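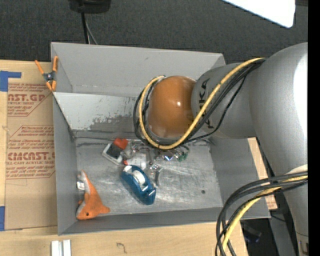 Section 4: Setting up and emptying the metal toy bin

Read this section before you put the bin into use. It covers the open-top gray metal bin with sloped sides, used on a table. The Sundley fabric bin and the lidded chest are covered in Section 5.

4.1 Choosing a place

1. Pick a table that is level and does not rock. The tabletop must be larger than the base of the bin on all sides.
2. Wipe the tabletop and let it dry. Grit under the bin will scratch a wooden surface.
3. Lift the bin with both hands under the base and lower it straight down. Do not drag it into position.
4. Leave a hand's width between the bin and the edge of the table.

Note: Carpet under the table is fine and cuts down on noise when toys are dropped. Do not stand the bin itself on carpet. The base picks up fibers, which then end up on the tabletop.

Caution: Do not lift the bin by one wall, even when it is empty.

4.2 Before the first use

1. Run a dry cloth along the top edges. If the cloth snags, stop and ask for a replacement bin.
2. Wash the inside with warm water and a little dish soap.
3. Rinse, then dry the floor of the bin and the corners where the walls meet it.
4. Leave it open to the air overnight before you put any plush in it.

4.3 Filling

The bin holds soft toys up to 11 inches long. Longer ones fit but tend to hang over the side and get pulled out with the toy next to them.

1. Check each toy for loose eyes, open seams and damp spots. Set aside anything that needs repair.
2. Place toys in one at a time. The sloped sides let them slide down toward the floor of the bin.
3. Put small toys in last. They get lost under large ones.
4. Stop when the toys are level with the top edge. Do not press them down.

Note: Light-colored plush shows gray marks if it goes into a bin that has not been wiped. White parts are the worst for this. If you see marks, see 4.6.

Caution: Soft toys only. Hard toys chip the coating and make the scrapes described in 4.5 spread faster.

4.4 Emptying

1. Take out the toys on top first and lay them on a clean towel.
2. Reach into each corner in turn. The last toy is nearly always in a corner, where the walls hide it from anyone sitting at the table.
3. Look straight down into the bin before you call it empty.
4. Wipe the floor of the bin with a dry cloth.

Do not tip the bin to empty it. Tipping marks the tabletop and sends small toys onto the floor.

4.5 Wear

Metal bins show use early. The following are normal and need no action:

– Fine scratches and smudges on the floor of the bin
– Dark scuffs on the walls
– Patches on the sloped panels where the coating has worn and the metal looks shiny

Replace the bin if you find a raised burr, a split at a corner or rust that comes off on a white cloth. Spare bins are listed under part number 136 in the Bekamora catalog. Smudges on the floor come back within a few days of cleaning – there is no need to polish them out.

4.6 Cleaning

Clean the bin every 18 days in normal use, or sooner if a toy has gone in dirty.

1. Empty the bin as described in 4.4.
2. Vacuum the corners with a brush nozzle.
3. Wash with warm water and dish soap. Use a soft sponge, never steel wool.
4. For stubborn marks, leave a wet cloth on the spot for a few minutes and wipe again.
5. Dry completely before refilling.

For gray marks on plush, dab with a damp white cloth and a drop of soap. Work from the outside of the mark toward the middle. Let the toy dry flat, out of the sun. Check the care label first if the toy is orange, red or dark blue, as these colors can run into white areas.

Caution: Never put a damp toy back in the bin. It will leave a ring on the metal and start to smell.

Questions about this section go to Geetha Kandasamy at the Tanumby parts desk, extension 33.

Section 4 revised 22 August 2020.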